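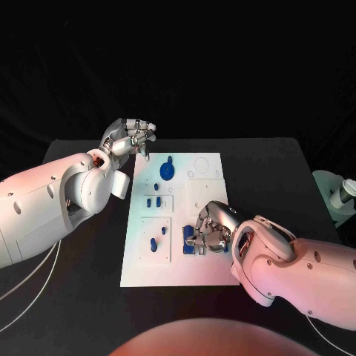
The gauge at Fastanholm lock read 74 at six, and Định Tiêu entered it in the book. The limit was 98. Above that the gates stayed shut and the barges waited at Tamport.

At seven it read 74 again. He tapped the glass, then went down the ladder and measured by hand with the weighted line. The line gave him 81. He repeated the measurement 4 times and got the same figure to within an inch.
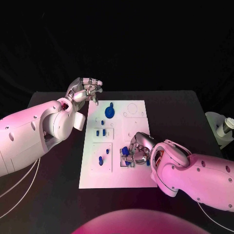 White board on a dark tabletop.

He telephoned Prulilbridge. The clerk asked which number he wanted recorded. The form had one box.

"The line," said Tiêu.

"The form says gauge."

Rain had been falling upstream since Friday. He wrote 81 in the box, crossed out the printed word, and initialed the change. Then he closed the upper sluice – about 6 turns of the wheel – and went out to signal the Diệp, which was already showing her lamp at the bend.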